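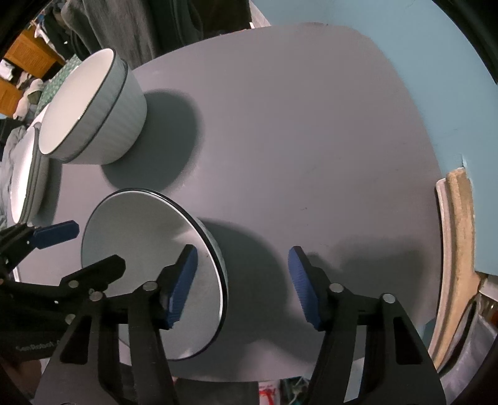

The request concerns tableware supplied to the staff dining room at the Drumton office under the Holtlow furnishing order. The requester reported that the dishes could not be returned to the cupboard in the arrangement shown on the storage sheet, and that the bowls stuck together when nested. The pieces were placed on the gray table and sorted by type prior to inspection, with the two deep bowls left nested, the shallow dishes in a stack of their own, and the wide round dish with the dark rim kept apart from both. The sorting follows the storage sheet issued in April.

Status: Open, pending reply from supplier
Category: Furnishings / Kitchen and Dining
Site: Drumton, staff dining room
Priority: 4
Opened: Thursday, October 24, 2019

Print this ticket | E-mail this ticket

Reported problem

The upper cupboard has 5 shelves. The storage sheet assigns deep bowls to the second shelf and plates to the shelf beneath it. The requester states that the cupboard door does not close when the bowls are nested and placed on the assigned shelf. The requester also asks whether the wide dish belongs to the Hitance range or was delivered in error, as it does not appear on the packing list.

Log

Entry 1. Request received and assigned to Facilities Support. Requester asked to confirm that no shelf had been moved. Confirmed by telephone.

Entry 2. Site visit completed. Shelf spacing measured and found to match the sheet. Nested bowls were tried on the second shelf and the door met the upper rim. With the bowls placed side by side the door closed, but the remaining width was not sufficient for the cups.

Entry 3. Bowls separated by hand without tools. The sticking could not be reproduced. Staff are advised to dry bowls fully before nesting them and not to pry them apart with cutlery.

Entry 4. Plates reviewed. Each plate is to be checked at the rim for chips before it is put away. 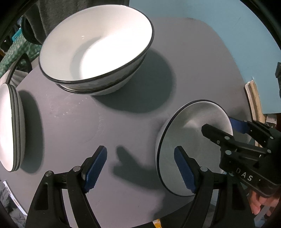
Black-rimmed plate tilted on edge, with the bowl and the other plates on the table.

Entry 5. Query on the wide dish forwarded to the supplier with the order reference. The dish is to remain at Drumton and should not be sent back until a reply is on file.

Interim instructions

Deep bowls are to be kept on the top shelf, where the clearance is greater. Plates may remain where the sheet places them. The wide dish is to be stored flat, with nothing stacked inside it. A corrected storage sheet will be posted under the Marty kitchen guides once the supplier has replied.

Related requests: 2
Comments (2) | Shares (0)

Search tickets Enter keyword or site Go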